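Home | Diary | Recipes | Garden | Say Hi

This site uses cookies to remember your preferences. OK | Read more

June 2018

So I finally cleared off the white surface in the back room. It has been my dumping ground since February, when I came home from the Sena sale with 15 bags of fabric scraps and set them all down "just for tonight." Ha!

I started after breakfast with my coffee and the radio and a big plan to be done by lunch. I was not done by lunch. The scraps alone took forever because I kept stopping to hold pieces up to the window and think about cushions (I do not need cushions). Then came the mail, the dead pens, the Praltness catalogs, and a receipt from Werum for $157 that I could have sworn I threw out. I went hot all over again looking at it. All that money on a lamp, and I still read in the kitchen!

By midafternoon I had 2 boxes for the thrift store and one bag for the trash, and I gave the top a good scrub with dish soap. It needed it. I had forgotten how bright that white is - it makes the whole room feel bigger, or at least it makes me feel like a person who has her life together.

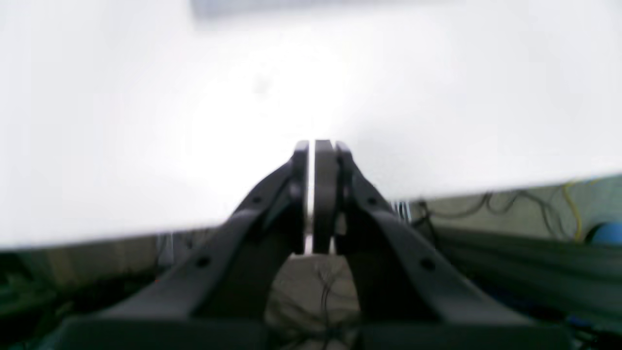
Now I keep going back in to admire it, which is silly, but I'm letting myself. The new rule is that anything I set down in there has to leave by bedtime. I give it a week. The Sisodia quilt pattern is already calling to me from the hall closet, all 200 little squares of it, and I'm going to need someplace to lay it out - maybe tomorrow, if my back forgives me for today. Leftover soup for dinner, and then an early bath.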